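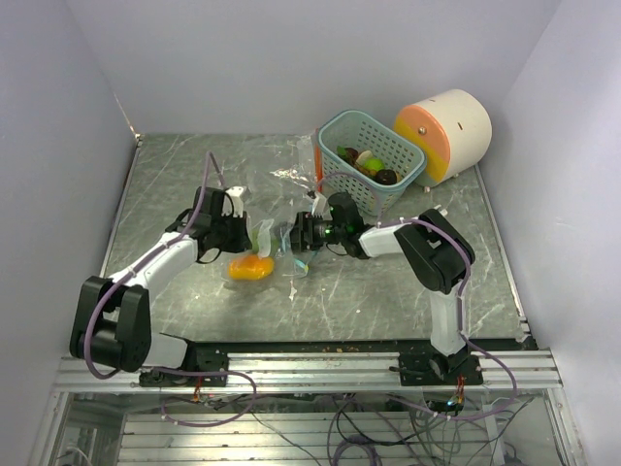
Home | Data | Documentation | Contribute | Contact

# Keltirell Prison Correspondence Dataset

Last updated: 12/16/18

## Summary

The Keltirell dataset contains transcribed and coded letters written by people held in state prisons and county jails. The letters concern work assignments, pay, medical care, visiting rules and the use of solitary confinement. The dataset is maintained by the Siriwardena Center for Prison Records and is intended for researchers, legal aid offices and advocacy groups.

This release contains 253 letters. Each letter was submitted by its author, or by a family member acting with the author's written permission. Letters obtained through court filings are not included and are kept in a separate collection, Kultedlow, which has its own terms of access.

## Contents of the release

- `letters/` – one plain text file per letter, named by record number
- `codes.csv` – subject codes assigned to each letter
- `facilities.csv` – facility type, security level and region
- `codebook.md` – definitions of all subject codes, with coding rules
- `CHANGES.md` – corrections made between releases

All text files use UTF-8. Dates inside the letters have been reduced to month and year.

## How letters were collected

Notices inviting submissions were placed in newsletters that circulate inside prisons and were mailed to family support groups. Authors received a two-page consent form in English or Spanish with a stamped return envelope. A letter was entered only after the signed form had been received. Authors may withdraw at any time by writing to the Center, and family members may do so on an author's behalf if the original form allows it.

No payment was offered. The Center replied to every author in writing, including those whose letters could not be used.

## Transcription and coding

Letters were transcribed by hand. Spelling and punctuation follow the original. Words that could not be read are marked `[illegible]`, and passages struck out by mail room staff are marked `[censored]`. Transcribers did not attempt to restore censored text.

Each letter was then read by two coders working separately. There are nine main subject codes:

1. Work and wages
2. Medical and dental care
3. Mental health
4. Solitary confinement
5. Food and water
6. Visits, phone and mail
7. Discipline and grievances
8. Crowding and building conditions
9. Parole and release

A letter may carry more than one code. Disagreements were settled by the project lead, Henrike Sauerland, and are flagged in the `resolved` column.

## Removal of identifying details

Names of authors, relatives, staff and other incarcerated people were replaced with bracketed labels. Facility names were replaced with a facility number. Cell and housing unit numbers, case numbers and commissary account numbers were deleted. Descriptions of events that had been covered in the press were shortened where they could identify an author.

Retaliation remains a serious concern. Users must not attempt to identify any person or facility, and must not combine this dataset with inmate locator records.

## Known limits

The letters are not a representative sample. People who cannot read or write, who lack postage, or whose mail is restricted are largely absent. Women's facilities are thinly covered, and there are no letters from juvenile facilities. Letters from county jails are shorter on average, and many stop when the author was transferred.

The text of each letter reflects the author's account. The Center has not verified individual claims. Counts of subject codes should not be reported as rates for any prison system.

Some letters are very brief. Roughly 200 run longer than one handwritten page – the remainder should be used with care in any study of length or style.

## Access

The coded tables may be downloaded without registration. Full text is available on request to researchers with approval from an ethics board, and to legal aid organizations. Requests are reviewed by Eylül Çınar, data steward, and should state the purpose of the work, the people who will have access, and the date on which copies will be destroyed.

Readings and printed excerpts are permitted up to 400 words per letter. Longer excerpts require the author's consent, which the Center will seek by mail. Please allow several weeks, as replies from inside are often delayed.

## Citation

Siriwardena Center for Prison Records. *Keltirell Prison Correspondence Dataset*. Zususholm Archive.

## Corrections

Errors in transcription or coding may be reported in writing with the record number and the line concerned. Corrections received after October will appear in the next release. Reports that an author may be identifiable are handled first, and the record is taken down while it is reviewed.

Filed under: Prisons & Jails, Open Data, Letters from Inside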